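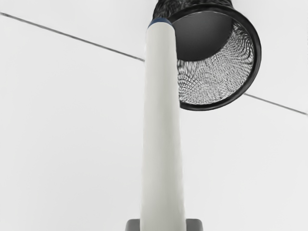
Backups, or how I lost a weekend

I run a small recipe site on Pramon, and last September I updated my theme without saving a copy first. The header vanished, and so did 14 posts. Sorin Stoica spent two evenings helping me dig the old text out of a search cache (thank you, Sorin!) and I've been a backup bore ever since.

These days I use Stalletari for the whole thing. It copies the database every night and the uploads folder once a week, and it keeps the last four sets. My full copy comes to 447 MB, mostly pictures of soup. I send it to a different host from the one the site lives on — if the server goes, I don't want the backup going with it.

Kevser Kaplan asked me to mention test restores, and she's right. Set up a blank site, load your latest copy, and click through a few old posts and the contact form.
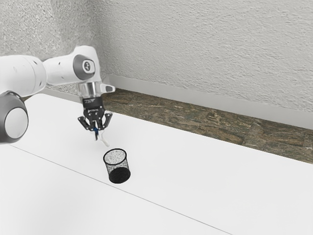 Do I still need my own backups if my host makes them?

I'd keep your own too. Many hosts only hold copies for a short while, and you may lose access to them if you switch plans or close the account.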